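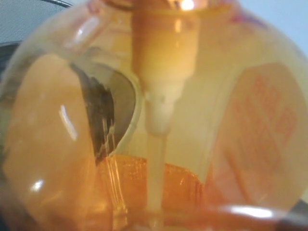

Clear glass bottle, pump neck and dip tube, very close up.

Saying No by Friday
A workbook by Leanne Ellwood
Jemero, paperback, item 2848

You agreed to look over a colleague's slides. By the end of the week you were giving the presentation, booking the room and chasing the sandwiches. Saying No by Friday is for people whose job description was one page long when they signed it and has been growing in the dark ever since.

Leanne Ellwood spent years in the planning office at Skenda, where she was known as a safe pair of hands. She would like it noted that this is how you end up holding everything. Her workbook has 50 short exercises, most of which fit into a lunch break, assuming you still have one.

The first chapter asks you to write down every task you did last week and, beside each one, the name of whoever asked for it. Readers tend to find this part easy. The next column is for the tasks where the name is your own
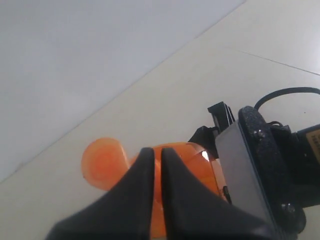

and it is usually the longer of the two. Ellwood is kind about this, up to a point. She then has you strike out three of them before you turn the page, and she suggests using a pen.

Later chapters deal with the manager who "just wants to pick your brain", the meeting that could have been a shorter meeting, and the delicate matter of handing back a job you have already been doing for two years — badly, if you were sensible, but you probably weren't.

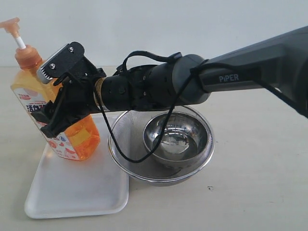 What's inside

Six chapters, one for each kind of yes
A page of polite refusals, graded from mild to final
The Tostovberg grid, for sorting the urgent from the merely loud
Space for notes, and rather more space for crossing out

How to use it

Take one chapter a week and do the exercises in order. Ellwood's advice on busy days is to look below whatever is making the most fuss, as the work that matters is seldom up there with it. The orange liquid in the round glass flask is much the same: all the glitter is in one bright band at the surface, and underneath the colour simply gets softer towards the bottom. Chapter 4 has a whole exercise on this, with boxes. 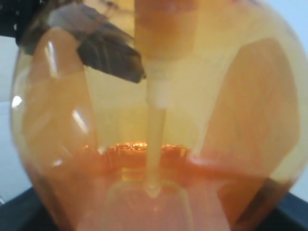 Refusing work gets easier with practice, though the first attempt will probably come out as "yes, of course". Start with something small and dull. If the whole office is being whisked into a froth over a deadline, picture that long shaft running down the middle of the flask into the orange liquid, and ask whether you need to be the shaft. Write your answer in the margin and go home.

Also by Leanne Ellwood: The Rees Diary, for people who have said no and now have a free afternoon. New edition due in September.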